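Lostside Workshop — Arm Build Group
Minutes of the meeting held Nov 23, 2018, in the back bay

Quorum was met. The June minutes were read and accepted with one correction: the base plate is bolted to the bench, not clamped.

1. Status of the arm

All joints now home without a fault. The shoulder joint still has play at full reach, and the group agreed to leave it until the replacement belt is in. The Jineo controller board has been reflashed and holds its settings through a power cycle. The earlier fault, where the wrist joint lost its zero after a restart, has not come back in 30 restarts.

Cable routing at the elbow was discussed again. The present loop rubs on the housing when the arm folds past its rest position. Two members will print a guide clip and fit it before the next session. Until then, the fold position is locked out in software.

2. Gripper

The printed fingers are fitted and in use. The ribbed inner face was kept from the previous version; the outside was reshaped to a curve so that the fingers can get in beside a panel without the knuckle touching first. A member asked whether the ribs should be replaced with a rubber pad. Views were split. Pads hold better on smooth parts but come off, and the glue used last time left a residue that took an evening to remove. Decision: keep the ribs, order one sheet of pad material, test on a spare pair.

Closing force is set in the config file and is not to be changed during a run. One finger from the earlier set cracked at the root after the limit was raised by hand. The cracked part is in the scrap drawer for anyone who wants to look at the layer lines.

3. Edge approach work

The current task is to bring the open fingers up to a thin metal edge, stop with one on each side, and close on command. It is being worked on with the wrist camera only. The bench camera is disconnected for this task so that the two feeds do not get mixed up in the logs.
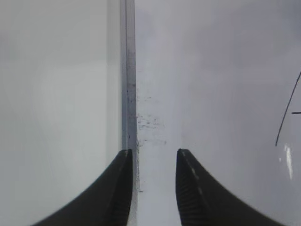 Lateral alignment is the open problem. The approach script, Fullunholm, finds the edge as a vertical line and steers to put it midway between the fingertips. Bright surfaces beside the edge throw it off, and a reflection can be picked up as a second line. Lowering the exposure helped with this but made the dark fingers harder to separate from shadow. A member proposed masking the fingers out of the picture before the line search, given that they always sit in the same place when open. Agreed. The mask is to be drawn once per finger set and stored with the calibration.

Step size on final approach was set to 3 mm. A smaller step was requested by the member writing the script — it will be tried after the mask is in, so that only one thing changes at a time.

The log folder now holds 391 runs. Of these, 228 were made before the fingers were changed and will be moved to a separate folder. They are not to be deleted.

4. Marks on surfaces

It was asked whether contact marks matter on the test parts. For now they do not. However, anyone running the arm near a finished surface belonging to the workshop must tape it first and remove the tape the same night. Masking tape is on the shelf under the vise.

5. Parts and money

The belt is on order from Mavromatis. The group also approved one roll of black filament, a bag of M3 inserts and the pad sheet from item 2. A request for a second power supply was held over. The member who raised it will measure peak current with all joints moving and bring the reading to the next meeting.

6. Safety

The stop button lead is too short to reach the laptop end of the bench. An extension will be made up with a locking connector. No unattended runs until it is fitted — this includes short ones.

7. Other business

The calibration sheet is to be stored flat in the drawer and not rolled. The bench is needed for another class at the end of the month, so the arm must be parked and covered by then.

Actions
Guide clip for elbow: two members, before next session
Finger mask in Fullunholm: script author
Move old logs: log keeper
Pad test on spare fingers: open, no taker yet
Stop button extension: electrical bench
Peak current reading: member requesting the supply

Meeting closed. Next date to be set on the mailing list.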